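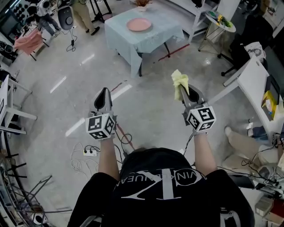
Black T-shirt, white logo graphic on the back.

PLERKSTEAD, 2023-08-06 – Soul and jazz label Juvevgate will reissue Drinolholm, the long out of print second album by vocal quartet Koskela, this September. Vinyl first, download to follow. Remastered from the orignal tapes, with 2 songs left off the first pressing.

The album sold only 989 copies on release and clean ones are hard to find. Slow ballads mostly, electric piano, brushed drums, one long live cut that closes side two. It was recorded in six nights at a small studio in Plerkstead and the group split up soon after.
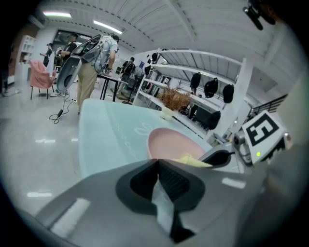 The group's former members, in a joint note sent by Koskela, say they are glad the ballads will be heard the way they were mixed, and that the old pressing always sounded thin to them.

New liner notes, lyrics printed in full for the first time. The first 142 orders placed direct with the label come with a bonus seven-inch – the radio edit of the title track, plus an instrumental. Stores can order from today. Review copies on request, please tell us wich format you need.

Press contact: Juvevgate press desk, Plerkstead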